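Hello! I'm Su-bin, I run the Saturday cleaning and mending group at Memton Hall, and I'm looking for people who'd like to test home-made cleaning sprays in their own kitchens this July. No science background wanted or needed. If you've got a hob that gets greasy and an opinion about it, you'll do nicely.

A bit of background. Last winter Hyun-seo Bae and I started mixing our own sprays because we were fed up with buying a different bottle for every surface in the house (I had 18 under my sink, I'm ashamed to say). We've ended up with two recipes we like. One is called Tavska, which is vinegar and orange peel and smells a bit like marmalade. The other is Peltska, a plain soapy one with a drop of lemon oil. My sister swears by Tavska. Hyun-seo can't stand it and thinks it makes the kitchen smell like a chip shop. So we need more noses!

## What you'd be doing

You get one 600 ml bottle of each, and you use them in turn, a week at a time, on whatever you'd normally wipe down: worktops, the hob, the fridge shelves, the table after tea. Please keep both off marble and other natural stone, as vinegar will mark it. Then you fill in a one-page sheet at the end of each week. It's mostly tick boxes with a space at the bottom for grumbling, and I do read the grumbling. 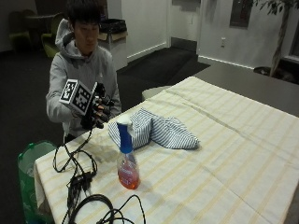

*A trigger spray bottle on the tablecloth, with orange-red liquid in the lower half.*

You'll also come along to one get-together at the hall, on a Tuesday at half past six, where we all compare notes over cake. It lasts an hour and a bit. Children are welcome, and there's a box of Lego in the cupboard if they get bored.

## Who I'm after

Anyone over 18 who does at least some of the cleaning at home. I'd especially love to hear from people in shared houses, because we've got loads of families signed up already and hardly anyone who has to clean up after flatmates. If you have asthma or your skin reacts to citrus, please sit this one out.

There are 60 places and the list fills up in the order people write in.

## What you get

A £53 voucher for Lim, the hardware shop on the corner, handed over once I've got both your sheets back. You keep the bottles as well, and I'll give you the recipes so you can refill them for pennies.

## How to join

Pop a note through the door at Memton Hall with your name, a phone number and what sort of worktop you have (if you're not sure, just say what colour it is and I'll ring you). Or catch Hyun-seo or me on any Saturday morning, we're in the back kitchen from ten. Bottles can be picked up from there too, and if you can't carry them home, say so and I'll drop them round on my bike.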